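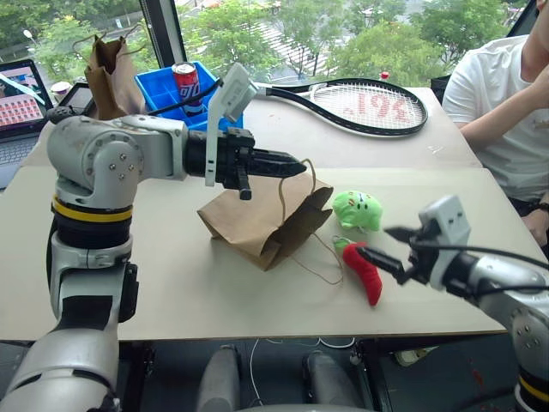
Speaker notes, Haris Radonjić, 2020-07-02
Talk: Does the second arm earn its keep?

Slide 1. Start with the claim. The Gesau paper says a policy trained on two-arm demonstrations packs a bag better than one trained on single-arm demos. I wanted that to be true. Say so, then say I'm less sure than I was in the spring.

Slide 2. The task. Bag on the table, soft toys beside it, one arm deals with the bag while the other picks up the toy. String handles are the hard bit. They flop, they loop over the fingers, and the wrist cameras lose them against the table. If anyone asks why plush: it forgives a bad grasp. That helps the score and I don't like it.

Slide 3. Numbers. 740 demonstrations collected, 344 left after filtering. Pause here. More than half the data went out, and the filter was a person deciding what looked clean. The Basora group used the same filter and reported only the second number.

Slide 4. Test runs. 105 trials, 2 operators resetting the table. We never checked whether the operators set the bag down the same way. Spahić raised this in July last year and got a polite answer. A bag lying with its mouth toward the gripper is a different problem from one facing away, and the average hides it.

Slide 5. Clutter. The paper calls the back of the table "distractors." The policy hardly ever had to reach past them. I would call that background. Moving a bin or a racket into the work area would be a fair test, and it costs an afternoon.

Slide 6. What I believe. Two arms help when the bag has to be held open. For the rest I can't separate the second arm from the tidier demos. Undness has offered to rerun with the unfiltered set, same starting positions for both policies.

Skip slide 7 if short on time. It's the training curves and they all go down.

Questions. Someone will ask about bigger models. Answer: maybe, show me the resets first.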